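The Salt Warden's Daughter, by Lajos Borbély
Book two of the Brunesdale series
Reviewed 11/10/22

I must say first that I read the first Brunesdale book two years ago and I had forgotten a good part of it. The author gives very little help to readers like me. In the opening chapter people speak of "the night at Nultmont" as if we all were there, and I had to go back to my old copy to remember who burned and who did not. If you are new to the series, please do not start with this one.

The story continues a few months after the wardens lost the river towns. Xinyi Fang, who was only a side character before, now carries almost the whole book. She can hear what the dead have left inside salt, and she is hired by the Ruvance family to find out who is killing their messengers. She takes the work for the money and also for a private reason, which I will not tell. Her partner in the work is Haoran Song, a former soldier who has made a bargain with something under the hill and regrets it every evening.

What I liked most is the magic. It has a cost and the author does not forget this cost when the plot becomes difficult. When Xinyi listens too long she loses the taste of food, then the feeling in her hands, and in the third part there is a meal between her and her father that I had to read two times. It is a quiet chapter, with no fighting in it, and for me it is the best thing Borbély has written so far.

The romance is slower than in the first book. Some readers will complain. I thought it was right for these two people, who have both good reasons to be careful. There is one kiss and a lot of walking in the rain. The sentence where Haoran finally says what he traded away is very plain and I believed him.

Now the weaker points. The middle is too long. Between the funeral and the journey to Han there are perhaps five chapters in which the characters sit in rooms and tell each other things which we already know. Jianguo Bai, the old magistrate, is an interesting man when he appears, but he disappears for such a long time that his decision at the end came to me a little from nowhere. I also found the villain easy to guess. Only one person in the book is always polite.

The Ruvance house, on the other hand, is wonderful. Much of the second half happens inside it, in the lower corridors where the family keeps its locked rooms, and the author is very good with closed doors. Xinyi stands before one of them for nearly a whole chapter, deciding, and I did not feel bored for one moment.
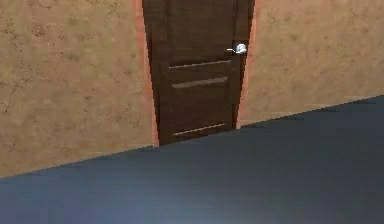

A dark brown door between beige walls.

The translation, by Shaohua Guo, reads smoothly. I noticed a few places where a joke probably worked better in the original, and the songs do not rhyme any more, but the voices of the characters stay different from each other and the dialogue sounds like people talking.

About the ending I can only say that it closes the murders and opens something larger. It is not a cruel cliffhanger, but you will want the next volume. There is some violence, mostly described afterwards, and one scene with a drowned child which sensitive readers may wish to know about before.

My rating: 4 stars. I took one away for the slow middle. I have already put the third book on my list for the winter.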